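Teaching by hand: notes on folding knitwear 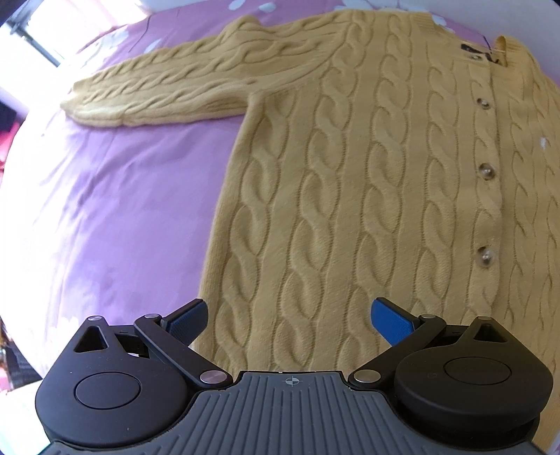 A cable-knit cardigan laid out on the bed, with the hand-held gripper open over the knit.

During August the greater part of my working time was given to garment demonstrations for the Fivel project. The method is simple to state. A person holds the gripper, carries out the task with it, and the recorded movement is later used to train the arm. My share was knitwear, which Grímur Damgaard had left until last on the grounds that shirts would be easier. He was correct.

A heavy cardigan does not keep a crease. Once the first sleeve has been brought across the body, the cables push it up again, and one is inclined to press it down with the free hand. This is not permitted. The arm will have no free hand, and any demonstration in which mine appeared was withdrawn. I lost 70 in this manner before the habit left me.

The order finally agreed with Ditte Vestergaard was as follows: left sleeve, right sleeve, hem to collar. We had first tried beginning at the hem, but the sleeves then had to be pulled out from underneath, and the fingers caught in the stitches. It is also advisable to take hold of the ribbing at the cuff - the cables are too thick to pinch well - and to keep away from the buttons altogether.

Pace required more attention than I had expected. I fold quickly at home, and my early recordings were judged too hurried to be of use. Simão Serrano asked that I pause briefly before each closing of the fingers, and the later sessions were accepted with few remarks.

The collection now stands at almost 2000 demonstrations. Work on scarves begins once Ditte has settled the folding order.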